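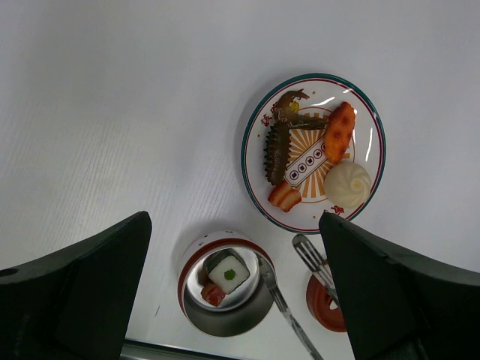
White plate, teal rim, sunburst center

hlpoon
Looking for advice on overglaze decals. My printed plates lose the red first, well before the teal band. I fire at 6 minutes per degree step near the top, kiln is a secondhand Skasley. Red is cadmium-free. Rim lines are fine.

bernus_kiln
Red is underfired or too thin. Add a 2 minute soak at peak and check with a witness cone.

Shuk-fan Leung
Disagree. A longer soak burns out iron reds. I'd look at detergent first. Ours at Damport went dull after 3000 wash cycles on the alkaline powder, and held up on the neutral liquid.

bernus_kiln
3000 cycles is a lot for any overglaze. He hasn't said how many.

hlpoon
Under 2000. Powder, yes.

Shuk-fan Leung
Then run two plates from the same batch, one with each detergent, before touching the schedule.

hlpoon
OK. Will do the soak on a third plate and post in September.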